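Will It Ever Fold My Towels?

I have a pile of laundry on my couch that has been there long enough to get its own mail.

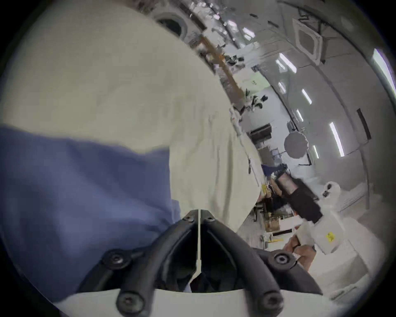
So when my editor asked whether I wanted to spend part of November finding out if robots can do chores yet, I said yes before she finished the sentence. I hate folding. I hate it more than dishes, more than taxes, more than calling the cable company. If there's a machine anywhere on earth that will pair my socks, I want to shake its hand (or whatever it has).

My first call was to Urmas Priedītis, who runs the lab side of a small outfit called Hulura. He's a cheerful, fast-talking man who has been at this for 15 years, and he had clearly been asked my question before.

"Can it do chores? Which chore, in which house, and how long are you willing to wait?" he said.

I told him towels, my house, and I'd give it until dinner.

He laughed for a while. Then he explained that towels are a pretty fair test, and tougher than they look. A box is the same box every time you pick it up. A towel lands in a different heap every single time, with its corners hiding inside itself, and the machine has to find two of them before anything useful can happen. His team's best system gets a clean bath towel folded in just over 2 minutes when things go well. Sometimes it grabs a fold it thinks is a corner, and then you get something that looks like a sad burrito.

Two minutes! I timed myself at home that night and I take nine seconds, and that's with the TV on. But I also complain the entire time, so I'm not sure I come out ahead.

What surprised me was how much of this work is plain old practice. I had pictured people typing code all day. Mostly they do chores. They pick up cups, open drawers, wipe counters, hang shirts, and then they do it again, and all of that gets recorded so the software can learn what a decent attempt looks like. For the cup-on-a-shelf job alone, Urmas's people had logged 3,861 tries by the time I talked to him. I asked if anyone gets bored. "By lunch," he said. "But then you change the cup, and everything breaks, and it's interesting again."

Changing the cup is sort of the whole problem. A machine that does great with a mug can fall apart with a wine glass, or with the same mug next to a sunny window. My kitchen has at least four things in it that I can't identify myself, so I don't love its odds.

Factories are a kinder place for a robot, and I wanted to hear from somebody who pays for them. Ojārs Butkienė manages the packing floor at Fondcombe, which makes shelf brackets and cabinet hinges. She bought a pair of arms from a supplier named Žukauskas a while back to fill small parcels, and she's happy with them, mostly. On a good shift they get through 955 parcels, and they don't call in with a bad back.

"People think I replaced my crew, and I wish they'd come see what the crew does now," she told me. What the crew does now is everything the arms can't: bent boxes, mixed orders, tape that ran out, the plastic bag of screws that slid under another plastic bag of screws. She still can't get a machine to sweep behind the racks in a way that satisfies her. She does it herself with a push broom, and I got the feeling she kind of likes it.

A few companies are now taking orders for home helpers. Zulent is the one that keeps showing up in my inbox, with a wheeled thing on a post that can carry a basket and load part of a dishwasher. I asked for a demo in my own kitchen and was offered one in theirs. I'm still waiting to hear back about mine. The sales rep was very nice about it, and did admit that the bottom rack goes better than the top one, and that pans are "on the list."

I asked Urmas what he'd buy, with his own money, today. A better dishwasher, he said, and maybe one of those little floor vacuums if you don't have a dog. For the rest he'd wait. He thinks a slow, clumsy, sort of useful home robot is coming, and that we'll forgive it for being slow if it works while we're asleep. I could live with that. Let it take all night on the towels, I'll be upstairs.

Meanwhile the pile is still on the couch. I moved it to the chair on Sunday-dinner-type occasions, when company comes, and then I moved it back.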